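Ticket: Second Kombo cell for Edcombe, hold on purchase
Queue: Equipment planning
Status: Open, waiting on vendor
Priority: Normal
Opened by: Pushpa Pathak
Assigned to: Akinyi Masanja
Watching: Tatu Mfinanga, Mwanahawa Massawe

Pushpa Pathak
Opening this so the argument lives in one place and stops turning up in my inbox. Ernberg has quoted for a second two-arm cell for desktop teardown. The quote assumes the first cell will handle 400 towers a month once the new gripper fingers are in. I need a yes or no before the January budget closes. Please attach whatever you have, including logs nobody has cleaned up.

Akinyi Masanja
The 400 is Ernberg's number. I went back through the emails and can't find where we agreed to it. It came in with the first quote, on the page with the payback chart, and has been copied from one spreadsheet to the next ever since.

Their assumption is one case family, drive bays with plastic latches, side panel already off. Our intake is whatever shows up on the truck.

Pushpa Pathak
Who takes the side panel off now?

Akinyi Masanja
A person. It isn't in the cycle time. I asked Ernberg whether it should be and was told panel removal is "upstream." Upstream is Tatu.

Tatu Mfinanga
Confirmed, upstream is me. Panels are quick unless someone lost the key or the case got dented in shipping. I also turn each tower the right way and lay it down. If there's a second cell I can't feed both and still do intake. So either we hire or one cell waits for the other. I don't see a line for that anywhere in the quote.

Mwanahawa Massawe
Pulled the job log from the first cell since the last software update. 489 jobs started. I am not going to give a success rate from this, and please don't let anyone else make one up. The log writes "complete" when the program reaches its last step, whether or not a drive came out. If an operator hits pause, pulls the drive by hand and hits resume, that's also "complete."

Error codes I can tie to something real:
E31, grip force not reached. Usually the fingers closed on a latch and slid off it.
E34, position out of range. Case sitting at an angle, or a tall one.
E40, cable tension. Wires in the way of the drive bay.

The E40s bother me most. Ernberg's answer was to tuck the cables aside first. Again, Tatu.

Pushpa Pathak
What does the finger upgrade cost?

Akinyi Masanja
$2,808 per arm, plus shipping. It's listed as optional on page two and required on page five. I've asked which page they want us to believe. Their reply said the upgrade is "strongly recommended for throughput targets," so I'm budgeting it as required, for both arms, on any cell we own or might own.

I also got a price from Pamska for plain fingers cut to our drawing. A lot cheaper, but they won't promise anything about grip force and Ernberg says other people's fingers affect the warranty. I asked them to show me the clause. Still waiting.

Tatu Mfinanga
Try the Pamska ones on one arm. If they slide off the latches we've lost very little.

Mwanahawa Massawe
Fine with me if we get the warranty answer in writing first. Also, can we find out what support costs after year one? The quote says "included" and then has a 12-month term in the footnote. Those two don't go together for long.

Akinyi Masanja
Asked. They'll "come back with options." In my experience options cost money.

Pushpa Pathak
My position for now, tell me if it's wrong. No second cell in this budget. One set of fingers for the existing cell if the warranty question gets settled. Panel removal, positioning and cable tucking get timed and added to the cost per tower. Kheri, you're the one standing at the cell, so please add your notes before this goes back to Ernberg.

Akinyi Masanja
No objection. I'd add that Ernberg should run their acceptance test on towers we choose from the pile. Last time they brought their own, nearly new, and we all stood there nodding.

Status changed to: Waiting on operator notes
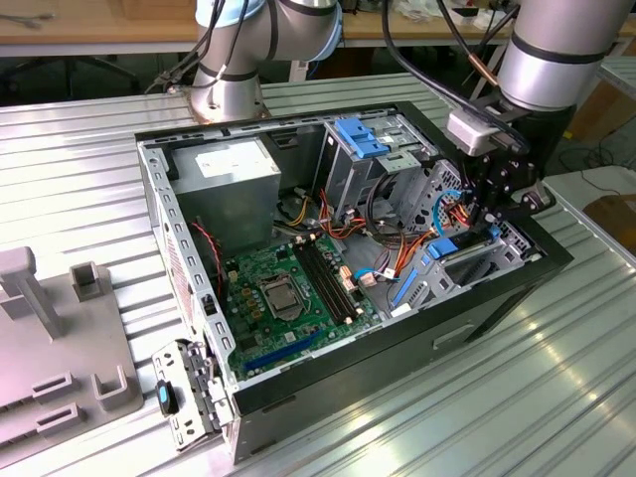

Kheri Barasa

Notes from the cell. The tower attached is on its side with the panel off and the gripper in at the front corner, over the drive bays. The latch on the drive cage is blue plastic, so on paper it's the easy kind. Look at the bundle of colored wires running across to the drive area, though. That is what I'd want Ernberg to quote against.

I agree with holding the second cell. I'd go further and ask them to price cable handling as its own item – if they can't do it, they should say so and take the 400 off the chart. Fingers are worth trying on one arm. I wouldn't buy both sets until we've seen a mixed batch go through with the pauses logged as pauses. Mwanahawa, can the log be changed to do that on our side, or is it another paid option?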